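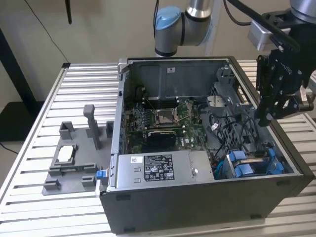
Do you need to buy a special kit to clean the inside of a desktop computer?
A soft paintbrush, a can of air and a Phillips screwdriver will do nearly everything the kits claim to do.

I've been fixing and cleaning secondhand desktops in my garage long enough to have tried most of what gets sold for the job, and a lot of it went in the donation box. What follows is what I still do, along with the advice I've stopped believing.

The kits

I bought the Claveo cleaning kit a few years back. It came with 33 pieces, and most of those were plastic sticks. The brush was decent. The "anti-dust spray" smelled like window cleaner and left a film on the side panel, so I never let it near a board. If somebody gives you a kit, keep the brush and throw out anything in a bottle that doesn't list what's in it.

A one-inch natural bristle paintbrush from the hardware store works better. Cut nothing, wash it once in dish soap, let it dry for a couple of days and keep it in a zip bag so it never meets paint.

Canned air

Fine, but oversold. People empty a whole can into a case and move the dust from the fans to the memory slots. Brush first, with a vacuum hose held a few inches away to catch what comes loose, and use the air only for the corners. Short bursts. Keep the can upright, or it spits liquid.

Hold the fan blades still with a finger while you blow. I've heard the claim that a spinning fan will send current back and fry the board. I have never managed to make that happen and I doubt most of the people repeating it have either, but cheap bearings do get noisy after being spun up like a siren, and a finger costs you nothing.

Vacuums

The usual warning is never to use one at all. My view is that the nozzle shouldn't touch anything inside, and beyond that it depends on your nerves. A plastic nozzle scraping along a board can build up static and can certainly knock off small parts. I use mine as a dust catcher and don't let it get closer than the width of my hand.

Static

Wrist straps sell on fear, though I do own one. On a dry winter day with carpet underfoot I wear it. In August on a concrete floor I unplug the machine, touch bare metal on the case and get on with it. Whichever you choose, take off the fleece.

After unplugging, hold the power button in for ten seconds to drain what's left. Never open the power supply itself. Brush the grille from the outside, and if it's packed solid with lint, replace the unit.

Thermal paste

There are forum threads with 3,615 replies arguing about pea shape versus X shape. Use a pea. If you have the cooler off, clean both faces with rubbing alcohol, 90 percent or better, and a coffee filter, which sheds less than a paper towel. Let it dry before the new paste goes on. If the computer runs cool and quiet, leave the cooler where it is - I don't buy the idea that paste must be changed every year like motor oil.

Intel-style sockets with the pins in the board deserve real care once the processor is out. No brush, no cloth, no air at close range. Put the plastic cover back on if you still have it.

Screws

Magnetic mats are nice and I can't call them a scam. A muffin tin is cheaper. One cup for the case, one for the drives, one for the cooler, and the odd ones go in the last cup. Zlata Chornovol wrote to me in March to say she uses an egg carton with the lid closed, and with a cat in the house I'd do the same.

Dust filters

The Gulix stick-on mesh is sold as the end of dust. I ran it for 4 months on the front intake of my own machine. There was less fluff inside, yes, but the mesh itself clogged and the fans ran louder until I rinsed it. If you're the sort who forgets the furnace filter, skip it. Moving the computer up off the carpet, even onto a low shelf, did more for me.

How often

The stores say every three months. Stores also sell the cans. A house with no pets and no smokers can go a year between cleanings. With a shedding dog, make it twice a year - more if the fans start roaring when you're only reading email.

Old wipes

Sosus electronics wipes are alcohol and water in a tub, and the last third of the tub is always dried out. A small bottle of rubbing alcohol and a cut-up T-shirt handle the outside of the case just as well. Don't use either one on a glossy monitor without reading the manual.

Next page: sticky keyboards, and why I wouldn't put one in the dishwasher.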